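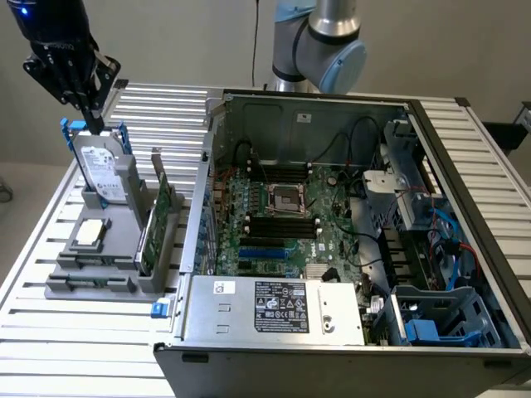 Keeping the Serell Cell Running: Project Report

Reading time: 4 min
Print this page | E-mail this page

Our group was given the Serell cell for the semester. The assignment said "maintain and document." The cell takes parts out of old servers and puts them back in, which is the sort of job a person with a screwdriver does in a few minutes while thinking about lunch. Our cell needs two arms, a printed tray and, as of November, 39 pages of setup notes.

1. The tray

The gray tray is the part we are proudest of and the part we reprinted most. Each thing has its own place: the hard drive stands up in its blue carrier, the circuit card stands in a slot beside it, the CPU heat spreader gets a square pocket, and the memory module lies flat near the front. Version one held all of these beautifully as long as nothing touched them. The drive slot was too tight, so the gripper lifted the drive and the tray came along for company. Version 4 has a looser slot with a chamfer, and we now clamp the tray to the slats.

2. Teaching the grip

The gripper takes the drive by its top edge. Bartosz Pietrzak taught this point by hand, in slow mode, over 80 times. Most of those were our fault – we kept moving the tray to clean under it and then trusting the old coordinates. The rule is now taped to the controller: if the tray moves, reteach the drive first, then everything else.

3. Weekly care

Wipe the finger pads with alcohol. Check the wrist screws against the paint marks. Look along the cable on each arm for rubbing, and move the arm through its full range while you look. Blow out the table slots, where lost screws go to retire. Finally, run the empty-hand cycle before anything with a price gets picked up.

4. The fault we did not fix

After 700 cycles the drive pick began to drift sideways. We replaced the pads, which changed nothing, and recalibrated the wrist, which changed it to the other side. Lech Kołodziej suspects the table bolts. Checking them means unloading the Dell tower, and we ran out of semester first. It's on page one of the handover notes, in red.

Comments

Piątek: The bolts were loose last year too. We wrote it in red.

ilero_lab: Can you share the version 4 tray file?

Grunska: Which alcohol for the pads? Ours went sticky.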